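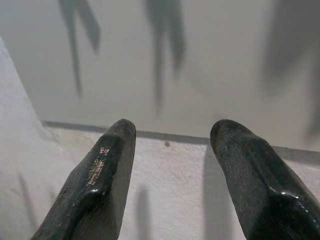 August, wood shop notebook, finish trials continued

Panels out of the cabinet at 7:40 this morning. Same six as last entry, plus the two Udwood offcuts I added late. Writing this up before the rest of you get hold of the brochure again.

The claim we are testing, for whoever reads this later: Grerirora hardwax oil, one coat, "full cure in a day, no sanding between coats, stands up to water, wine and coffee." The sales rep for Benavides repeated all of it over the phone and added that we could stop using the old wiping varnish altogether. I asked for the test sheet. I got a second copy of the brochure.

Setup. White oak, all from the same board, planed, then sanded to 120 and 180. I left two panels at 120 on purpose. Oil applied with a white pad, left 30 minutes, excess buffed off with cotton rag. Varnish panels got three thin coats over three days, the way we always do it. One panel bare. Everything stood on edge in the cabinet with the fan on low.

First grumble. The can says "one coat" in big type and then, in small type on the back, "a second coat may be needed on open-grained or thirsty woods." Oak is open-grained. So is ash, which is most of what we sell. Take away those two and we'd be using one coat on maple and not much else.

Smell test at one day: still smells. Thumbnail pressed hard into the face of panel 2 left a dull mark. Same test on panel 4 (sanded to 120) left a worse one. I don't call that cured. At day five the nail left nothing I could see on panel 2, and a faint line on 4. At day seven both clean.

Water ring. Wet glass, left standing 30 minutes, wiped.
Panel 1, oil, one coat: pale ring, gone by lunch.
Panel 2, oil, one coat: pale ring, still there at closing, gone next morning.
Panel 3, oil, two coats: nothing.
Panel 5, varnish: nothing.
Panel 6, varnish: nothing.
Bare: what you'd expect.

Why 1 and 2 differ I don't know. They should be twins. Could be that I was heavier with the pad on 1, could be where they sat in the board. Two panels that disagree are not much use and I should have made four. Please don't quote either of them at a customer.

Coffee, overnight, under a watch glass. Two-coat oil has a brown shadow you can catch against the window. One-coat oil has a brown circle. Varnish has nothing on 5 and a slight loss of shine on 6. Wine not done. I'd like to see the coffee repeated first.

On the Omedthorpe order: someone wrote in the margin of the last page that oil is "obviously" right for those tabletops since it can be spot-repaired. Maybe. I tried a spot repair on panel 1 where I'd scratched it with a nail. Sanded the scratch out at 180, wiped on oil, buffed. The patch is darker than the field and the edge shows from across the bench. It may even out with time. The brochure says "invisible." I'm going to leave it by the window and look again at the end of the month.

The Udwood pieces. These are the heat-treated ash samples, brown all the way through. Oil went on patchy and drank in fast at the end grain. Too early to say anything else. Whoever stored them flat on the concrete, please don't. One has cupped enough to rock, and now I can't tell what is the wood and what is the floor.

Cost, because it keeps coming up. The 70 percent saving in labor that's been passed around is one coat of oil against three of varnish, counting only the time with a pad in hand. Put the second coat back in, and the buffing, and washing out the rags and laying them flat outside (they must be laid flat, not balled up in the bin, I found two in there again), and most of it goes. I'd want to time a real top before putting any number on a quote.

Also the brochure's "2000 rubs" abrasion figure. Rubs with what? At what weight? No standard named anywhere. Our own test is 100 strokes with a gray pad under the brick, and on that the two-coat oil and the varnish both went dull to the same degree as far as I can judge by eye. That did surprise me a little in the oil's favor, so it goes down here too.

Where I stand: two coats looks decent for shelves and bed frames. I'm not moving dining tops off varnish on this evidence.

To do
Four more oak panels, two coats, weigh the pad before and after
Repeat coffee, then wine
Photograph the patch on 1 against the gray card
Ask Benavides again for the test sheet, in writing this time
New lid for the varnish can, the old one doesn't seal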